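Drying times of household towels in shared student housing
Project report, February 2019

1. Why we did this

Everyone in Clulldale halls complains about damp towels. There is one drying room per floor, the heater goes off at night and by morning half the things on the rails still feel wet. We wanted to know if the way you hang a towel matters more than what it's made of. Short project, three weeks, so not everything got finished.

2. Method

18 towels, all washed at the same setting in the Hestar machine on the ground floor. Weighed dry first, then weighed again straight after the spin. Then hung up three ways: flat over a rail, folded in half over a rail, and by the loop on a hook. Weighed every hour until back to within 3 grams of the dry weight. Kitchen scales, not lab ones, so small differences dont mean much.

Windows kept shut. Door shut too, apart from people coming in to get their washing. We put a sign up but it was mostly ignored.
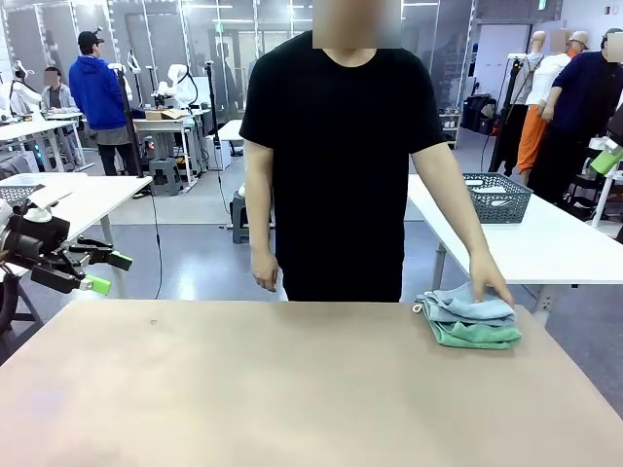 Fig. 1. Folded towels, light blue on top of mint green.

3. Results

Flat over the rail was quickest every time. Folded in half came next. Hook was worst by a long way, the cloth bunches up and the middle stays wet. Thickest towel in the set took almost 36 hours on the hook, and we gave up weighing it overnight and just came back the next day. Same towel laid flat was done in 11.

Thin ones dried fast whatever we did with them. Colour made no difference that we could see.

The second block in Clivivham has a newer drying room with a fan. We only got one run in there so it is left out of the table.

4. Problems

Missed two readings in week one (lecture clash). Somebody moved a rail nearer the heater in week two and we had to do that batch agian. Humidity meter was borrowed from the Gökçe lab and had to go back early, so no humidity figures for the last batch.

5. What we would change

More rails. Proper scales. Same time of year for every run, and ideally a repeat in August when the heating is off. Also ask the halls office about leaving the heater on later, we emailed but no reply yet.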